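Search the boards Go Advanced
3 min read

Thread: Does anyone wash wool on purpose?

heelflap_hattie
I have a pile of winter knits that have not been washed since they came out of storage, and it is November, and I've run out of excuses. My mother hand washed everything in a sink with dish soap and then spoke of it for days. My machine has a wool cycle I have never trusted. It runs 83 minutes, which seems like a long time to be gentle to something.

So. Machine or sink? And does anyone use that Flomitness rinse, or is it shampoo with a nicer label?

bogcotton
Sink. Always sink. Cool water, a squirt of whatever, push it under, walk away for 15 minutes. Don't rub. Don't wring. Roll it in a towel and stand on it. People act like this is a craft. It's a bath.

Flomitness is shampoo with a nicer label.

quarterzip
Disagree with bogcotton, as is traditional. I've machine washed wool for years, in a mesh bag, on cold, lowest spin. What ruins sweaters is heat and people losing their nerve and tossing them in the dryer. My sink technique ruined more cardigans than the machine ever has, mostly through me lifting them out by the shoulders like a drowned cat.

heelflap_hattie
What about black and white ones? Half of mine are black and white because I went through a phase and the phase won.

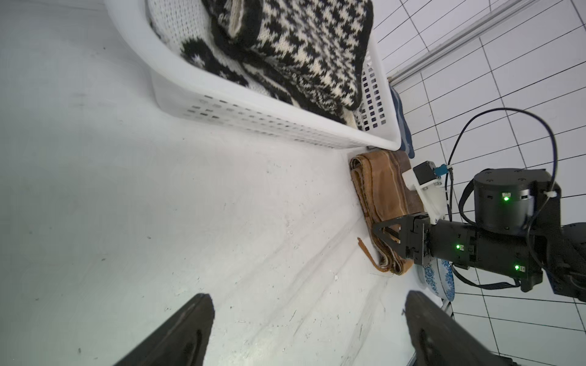
Vol. 15, p. 693

Those are two of the worst offenders, the houndstooth one and the one with the black band. I'm mostly scared of the black going into the cream and ending up with a gray sweater and a gray personality.

bogcotton
Wet a white cotton rag, press it on a black bit that doesn't show, leave it there while you make coffee. Rag comes up clean, go ahead. Rag comes up gray, cold water and a short soak, and don't leave it lying folded on itself while it's wet. That last part is where the trouble starts. The dye doesn't travel in the bath nearly as much as it does afterward, when the thing is sitting in a heap and you're watching TV.

lanolin_larry
Vinegar in the rinse sets the dye. My aunt swore by it.

quarterzip
It does not set the dye. The dye was set or not set at the factory, and a glug of salad dressing won't change its mind. It'll rinse out some soap. That's all it'll do.

lanolin_larry
My aunt had very bright sweaters.

quarterzip
I'm sure she did.

moth_to_the_lamb
Can we talk about drying? Everyone fights about washing and then hangs the thing over a door. I bought a Viltano rack, the flat mesh kind, and I hate how much I like it. Takes up the whole bathtub. Flip the sweater on the second day. If you have a thick one, turn the cuffs down so they dry through, because a folded cuff will stay damp until spring and smell like a barn.

Before the rack I dried on towels on the bed, which works fine as long as you have somewhere else to sleep.

heelflap_hattie
I've got a whole category of knits I'd call novelty, and I can't tell if they're even wool. The tags were cut out by a previous version of me who found tags itchy. 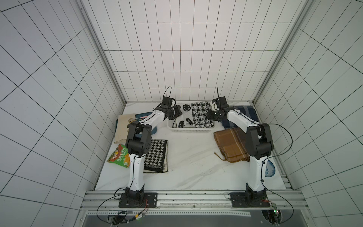
So with those I'm guessing. I don't want to hand wash acrylic like it's a duchess, and I don't want to felt something I like, either. Is there a way to tell without setting fire to it? I've read about the fire thing. I rent.

bogcotton
You only burn a snipped thread, over a sink, with tweezers. Wool smells like burnt hair and turns to crumbly ash. Acrylic melts into a hard bead. But if you can't tell, treat it as wool. Acrylic won't be offended.

moth_to_the_lamb
Seconding. And skip the steam iron on anything that might be acrylic. I flattened a Lulliretti pullover that way and it hangs like a wet flag now. No coming back from it.

quarterzip
For the record, I'd still put the lot through the wool cycle.

bogcotton
For the record, we know.

heelflap_hattie
OK. Rag test Tuesday, then the sink. If it goes gray I'm blaming quarterzip on principle.

3312 views

Reader comments

leitao_st_laundry: We're the wash-and-fold on Leitão and we see what comes in after the vinegar people. Cold water. Please.

purl_jam: Nobody mentioned pilling. Comb it after it's dry.

lanolin_larry: It was white vinegar, if that helps.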